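Armrests, again 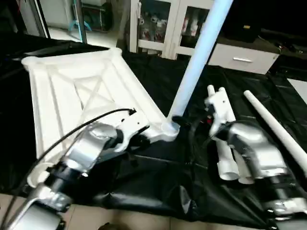 Vlasta Mikuš
Interiors editor

The Tindwood people carpool is still happening, so I spent part of last week in the back of a Verkov shuttle with a notebook on my knee. The notebook matters. The Verkov has a folding work surface in every row, and I was told it would hold a laptop, a coffee and a sandwich. It will, provided the laptop is shut and you've already eaten the sandwich.

What I went to look at was the new center armrest, which the company wants to put in the whole shuttle range by November. The old one was a padded lump that folded down and stayed there out of stubbornness. The new one slides, tilts, swallows a phone and has a lid that closes very slowly, like a hotel door. The designers are proud of the lid. They showed it to me four times.

They say the hinge was cycled 2,000 times before anyone outside the studio was allowed to lean on it. I leaned on it. It held. My neighbor leaned on it too, from the other side, and there we reached the problem that has troubled every shared armrest since the stagecoach: two elbows, one pad. Verkov's answer is a shallow ridge down the middle, meant to suggest a border. My neighbor took it as a suggestion.

Fatus went the other way with its commuter van and took out the armrest altogether. In its place is a soft bolster on each seat, narrow enough that you stop thinking of it as furniture. It's a good idea on a straight road. On the ramp behind the Khokhar parking garage I slid into a stranger's tote bag and we both pretended to be looking out the window.

The Fatus does win on cleaning. The bolster covers unzip, and the zipper is on the side where a person can reach it. Verkov's armrest has a seam running right along the bottom of the phone tray, and I can tell you now what will live in there, 365 days a year: crumbs, and one earring.

A few readers asked about cup holders after the last issue. The Verkov has 10 in a vehicle that seats nine -- I suppose the driver gets a spare. They're a sensible size, with rubber fins that grip a paper cup without squeezing the lid off. The Fatus ones are square. I asked why and was told that square ones photograph better.

Next month I'm trying sliding doors, including the one on the Khokhar minibus that apologizes out loud when it closes on you. If you ride in one regularly, write and tell me how long it took before you started answering it.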